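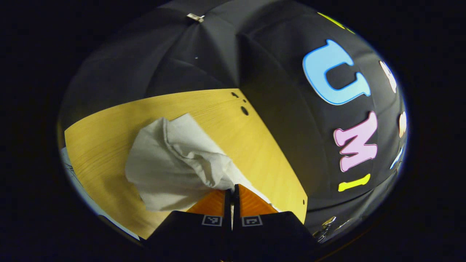

Faut-il encore plier les torchons ?

Je pose la question parce que j'ai longtemps répondu oui sans réfléchir. Chez mes parents, le linge de cuisine se pliait en trois, puis en deux, et la pile se rangeait bord arrondi vers l'avant. J'ai gardé cette habitude pendant des années, y compris pour les chiffons blancs qui servent à essuyer une planche ou une vitre.

Un tissu blanc en tas sur du bois clair, cela fait désordre. Un pan accroche la lumière, d'autres plis restent dans l'ombre et on a tout de suite envie de tirer sur un coin. Je comprends cette envie, mais je crois qu'il faut la réserver au linge qui la mérite. Une nappe mal pliée se repasse. Un drap en boule prend la moitié de l'étagère. Un chiffon, lui, sera froissé de nouveau dans l'heure.

Dans son bulletin de février, Demetrio Quintana soutient le contraire. Selon lui, plier les petites pièces apprend le geste et prépare aux grandes. Il conseille de poser le tissu à plat, de pincer un bord et de le ramener sans lever le reste. La méthode est bonne, je l'utilise pour les serviettes. Je doute seulement qu'elle justifie de passer son vendredi soir devant une pile de carrés de coton.

Il y a aussi la question du matériel. J'ai acheté chez Dotell une planche à plier, puis des séparateurs de tiroir. Les séparateurs sont restés dans leur sachet. La planche sert à autre chose – on y coupe du papier, on y trie des boutons.

Depuis l'hiver, mes chiffons vont en vrac dans un bac, sous l'évier. J'en ai environ 244, hérités pour la plupart d'un atelier de couture qui fermait, et j'en prends un sans regarder. Les torchons, je continue de les plier, en deux seulement. Le bord arrondi est tourné vers l'avant, par fidélité. Ma mère trouve que la pile penche.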